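Tagged: Storage & Sorting > Small Things > Hair bits

pindrop72
Can I just say how happy a shallow box has made me? I've had my scrunchies in a drawstring bag for years and always wore the same two, as the rest sank to the bottom. Now I can see the lot! Anyone else gone over to boxes?

Firkley_Fran
Yes!! Mine's a lid from a boot box. I do fluffy ones at the back, thin ones at the front, and I wear so many more of them.

mossandbutton
Going to disagree, sorry. Open boxes collect fluff, and anything fleecy drinks it up. I keep 23 scrunchies on a kitchen roll holder and they stay lovely. Crochet ones do stretch on it, I'll give you that.

pindrop72
Ooh, but then you have to take six off to reach the one at the bottom! And where do bows go?

mossandbutton
Bows go on a ribbon on the door, obviously :)

tanguy_lane
I'm with the box people, but please tip everything out first. I do mine on the table on an old quilt so nothing rolls off. Cotton buds live in with my hair things too, which I know will upset someone.

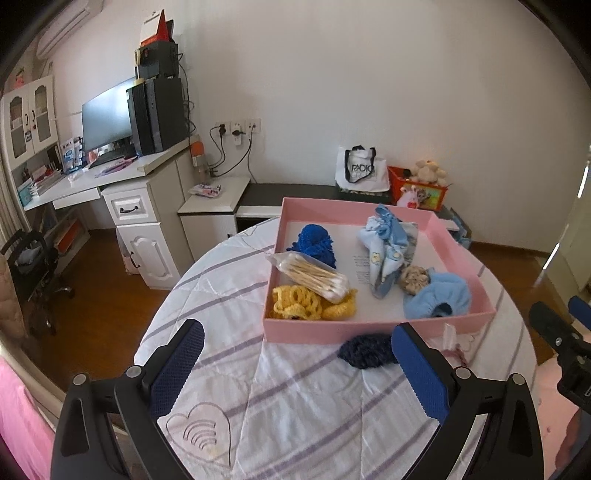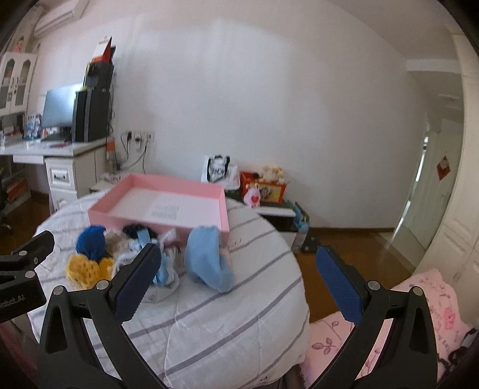
Pink box, white bottom, and a good deal of blue.

Anyway, my one rule is no stacking. If it won't fit in a single layer, something has to go to my niece, who is thrilled every time.

Firkley_Fran
The cotton buds do upset me a bit. Bathroom, surely?

tanguy_lane
I use them for tidying up eyeliner, so they stay!

mossandbutton
Fine, I might try a box for the crochet ones only. Is there anywhere near Nundthorpe that does shallow ones? Everything in Basley was deep enough for wellies.

pindrop72
Try the card shop, they had gift boxes in May, 18 cm across and really sturdy. Get two!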